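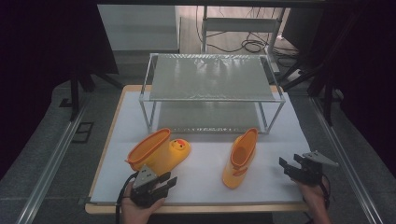
Can a robot put the shoes away yet?

Sometimes, and slowly. In trials run by Kosden, a two-armed machine finished a shoe-tidying job without help in just under half of its attempts, and most people would have done the same job in a few seconds.

Kosden has today published the results of its first household chores trial, carried out between January and June at its workshop in Prundmont. The trial looked at everyday jobs that are often promised in adverts for home robots, and asked whether a machine could do them from start to finish with nobody stepping in.

The company chose 8 chores. They were putting footwear on a rack, folding a hand towel, clearing a table, wiping up a spill, sorting cutlery, hanging a coat, refilling a soap dispenser and packing a shopping bag. Each was set up on a work table or at a kitchen unit, and the items were moved to new positions before every attempt.

The robots learned from people. Staff carried out each chore using a pair of hand-held grippers, one in each hand, so that the movements recorded were ones a machine with similar grippers could copy. The trial used 3,687 of these demonstrations in total. Footwear took the largest share, because early tests showed how much the task changed from one pair to the next.

Children's rain boots were among the harder items. A boot standing upright can be taken by its top edge and lifted on to a shelf in one movement. A boot on its side has to be turned first, and the machine must decide which part to hold before it starts. The same pair, with one boot up and one boot down, could call for two quite different plans. Trainers and flat slippers gave fewer problems. Boots with a pull tab were sometimes picked up by the tab, and then swung and missed the shelf.

After training, the robots made 312 scored attempts across all the chores. An attempt counted as a success only if the whole job was done within four minutes and nothing was dropped on the floor. Packing a shopping bag had the best results, followed by clearing a table. Folding a hand towel had the worst. In 31 attempts a member of staff had to stop the machine, in most cases when an arm pushed against a table or rack and did not back off.

Kosden said in a statement: "We wanted a straight answer to a question our customers ask all the time. Our machines can do parts of these chores well. They can't yet be left alone to do them in a family home, and we won't be selling them for that purpose this year."

The picture is different on the shop floor. Troncoso, which runs a chain of shoe and workwear shops, tested the same system in a stockroom after closing time. There, boxes are all of a known size and the shelves don't move. The robot returned boxed shoes to the right shelf reliably enough for Troncoso to extend the test to a second branch. It was less useful with loose display shoes, which customers leave in all sorts of places, and staff still put those back by hand.

Troncoso said: "Boxes are fine. Single shoes left under a bench at the end of a Saturday sale are still a job for our team. We'll look again when the next version is ready."

Speed remains a limit in both settings. The machine pauses before each grasp and again before letting go, and these pauses made up a large part of the time taken. Kosden expects to shorten them with a software update but has not set a target.

The next stage will cover fewer chores in more places. Kosden plans to drop the soap dispenser and coat tasks and to repeat the footwear, towel and table tasks in furnished rooms, with ordinary lighting and carpets. Clendico, which supplies the grippers, is working on a softer fingertip for rubber and thin fabric.

A summary of the trial, including the results for each chore and the reasons attempts failed, is available free of charge from Kosden's press office. Journalists who would like to see the robots at work in Prundmont can book a visit through the same office. Visits last one hour and start at 10am or 2pm.

Notes to editors

Kosden designs and tests two-armed robots for homes, shops and small warehouses.

Troncoso took part in the stockroom test at its own cost and has no financial stake in Kosden.

Clendico makes grippers and fingertips for light handling work.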